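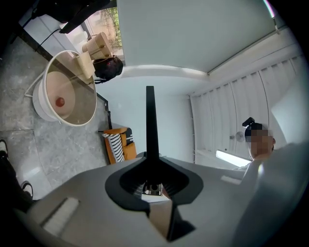
The Atau kit comes in one case, and Cadi Ellis has carried it up many stairs since October. She works for Trirnau, a small firm in Cillutport which rents out hand-held grippers together with a person who teaches you to use them. People pick up things at home with the gripper, and the recordings are later used to teach a robot arm.

I met her at nine in the morning, before her first visit. I asked what the customer receives for the rent.

"Two grippers, the charger, spare fingers and me for the first day," she said. "After that you can call us. Usually they call on the second day."

The rent is $2,680 a month. I told her this seems high to me for a tool with no motor in the wrist. She did not argue.

"The tool is the cheap part. We check every recording. If a client sends 300 and half are too fast, we tell them the same evening, and they can still repeat them in the same house."

Too fast is the most common mistake, she explained. New users move as they would with their own hand, and a robot arm cannot follow. The second mistake is to hold the gripper too close to the chest.

Meirion Ifans rented the kit for his company, Rosser, which wants a robot for tidying living rooms. He is mostly satisfied, but he has complaints.

"It becomes heavy after one hour," he told me. "My people changed hands, and then the recordings looked different. The manual says nothing about this – it should."

He also found the fingers slow to replace. Ellis agreed with him on this point, and said that a new mount is being tested, but she would not promise a month.

Would he rent again? "For soft things, cushions and clothes, yes. For glasses I want to see the new fingers first."

Trirnau asks for a deposit of $300, returned when the case comes back complete.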